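Ondska Round Table
Product no. 615 - Dining and side tables - Volura

The Ondska is a round table for people who have run out of patience with corners. It seats four comfortably, five if everyone is on good terms, and six if two of them are children who were going to leave early anyway.

Designer Ea Fogh drew it for her own kitchen, where the previous table had left bruises on the hips of most of her relatives. Volura put it into production in May and has changed very little since, apart from the feet, which used to squeak.

Size and weight
Height: 29 inches
Weight: 54 pounds
Maximum load, spread evenly: 325 pounds
Maximum load, one uncle leaning on the rim to make a point: please don't

Legs and base
Three legs meet at a center post, so there is no leg at your knee unless you go looking for one. The feet turn to adjust for uneven floors. If your floor slopes more than the feet can manage, the table is the least of your worries.

Assembly
Allow one evening. There are 16 bolts and a wrench, which you will keep in a drawer forever. Put the top face down on a blanket, fit the post, then the legs, and tighten everything only at the end. Get a second person to help turn it over - preferably one who lifts when you say lift.

Finishes
The top comes in Traltik (pale gray), Polishchuk (nearly black, shows every crumb) and Amber, a warm orange-brown that has outsold the other two put together. Color varies a little from one top to the next, and we don't take returns on the grounds that a neighbor's is nicer.
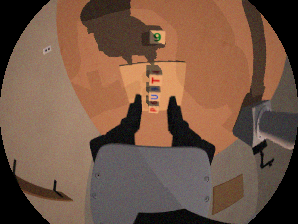
Care
Wipe with a damp cloth and a drop of dish soap. Skip the scouring powder. Hot pans need a trivet, including the pan you are only setting down for a second.

Delivery and returns
Ships flat in two boxes, which may arrive on different days. Returns are accepted unassembled and in the original packaging, so think twice before giving the big box to the cat. Prices and finishes are current as of October 5, 2025.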